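The Sourdough Cracker That Took Over a Street

The owner of Bodero starts talking before I've got my coat off. She wants me to try the rye first, then the caraway, then the rye again, "so your mouth knows what changed." I do as I'm told, and oh, it's good! It snaps, it's a bit sour, and there's a toasty edge that hangs around long after the cracker is gone.

Bodero is a crispbread bakery of two people and one very old oven on Siliņa Street. She opened it in January, after 17 years of baking soft bread for other people. "I got tired of fluffy," she says, laughing. "I wanted something you could hear from the next room."

The dough rests overnight and gets rolled out cold, as thin as she dares. How thin is that? "You should feel a little scared picking it up," she says.
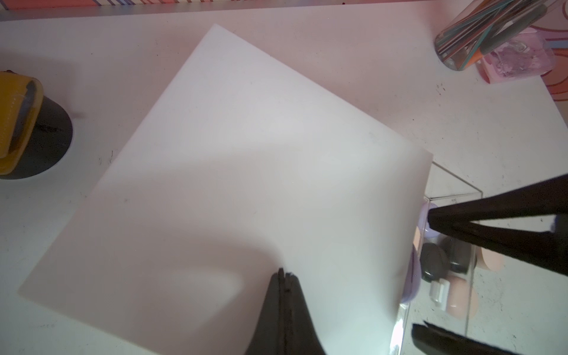

Flour, and more flour

The rye comes from Stileck, a small mill up the valley, and she can talk about it for a very long time (I let her, it was wonderful). One batch takes 30 pounds. She tried cheaper flour once and gave the whole lot to a neighbor's chickens. "They loved it. I didn't."

She sells around 700 packs in a good week, mostly at the Bondska market, where people now line up before the stall is open.

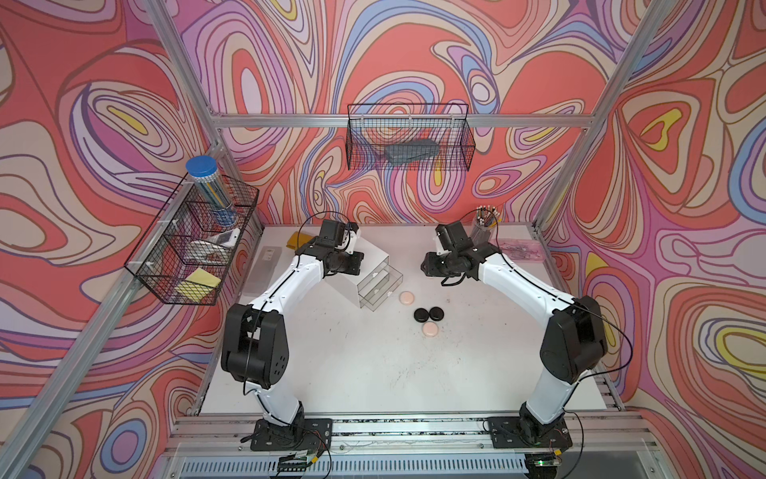
Shape was the thing she fought over longest. Her business partner wanted rectangles, which pack neatly and waste very little dough. She wanted rounds, like the ones her grandmother hung on a pole over the stove. Flat discs, like the four lying on the white tabletop between the two arms, are the outline she kept drawing on scraps of paper until he gave in. "A round one you break with somebody," she tells me. "You both grab a side and pull."

What's next? A seeded one, she says, and maybe something with dried apple. She has already wrapped up six of the caraway for my train ride, and I've finished two before I reach the station.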